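Home / Club / About Us

About the Taltisel Robotics Club

We are a student club at Dekker Technical School, and we should say up front that we don't think robots are going to do your dishes any time soon. A lot of club pages promise the future. Ours is written by people who have spent two semesters watching an arm miss a cup.

The club started in March with 7 members, one arm on loan from the physics department and a room with no windows. The name Taltisel came off an old cabinet in that room. It has no meaning that we know of, and we've stopped looking.

What we do

Most of our time goes into one project, Skedier. The idea is to teach an arm ordinary kitchen jobs by guiding it through them by hand, over and over, and then seeing how much of that it can repeat without us. The video demos online make this look settled. We doubt it. Most of those demos show one good take, in one kitchen, with the light just right, and very few tell you how many takes came before it.

So we write down every attempt, including the ugly ones. As of October 25, 2019, the log has 312 entries for lids alone. We'd like to reach 2,000 before we claim anything about lids in general, and some of us think even that is too low.

Why lids? Members ask this every fall. A lid is flat, it has a knob that looks like the obvious thing to grab, and people assume it must be easy. We try two approaches, from the knob and from the rim, and argue about which one deserves the extra hours. The rim side is winning the argument at the moment, mostly because its supporters come to more meetings.

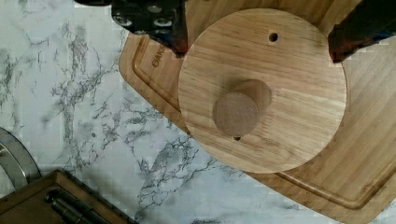
Changing the surface underneath matters more than we expected. A program that behaves itself on a plain table may do something silly once there's a patterned top or a striped board in view, and we no longer trust any result that comes from a single setup. If you visit and tell us your arm works, the first thing we'll ask is what you moved between tries.

Competition

We enter the Rikis student contest once a year. Teams get 3 tries per task and the best one counts — a scoring rule we have complained about in writing. We still go. It's a good place to see other people's grippers and to find out which of our own ideas were bad.

Joining

Any Dekker student can join, with or without coding experience. Expect a lot of resetting objects and typing up notes. If you'd rather build something that fights, the school has another club for that, and they have a better room.

Meetings are posted on the board outside the machine shop. Bring a lid if you have a spare one, any size.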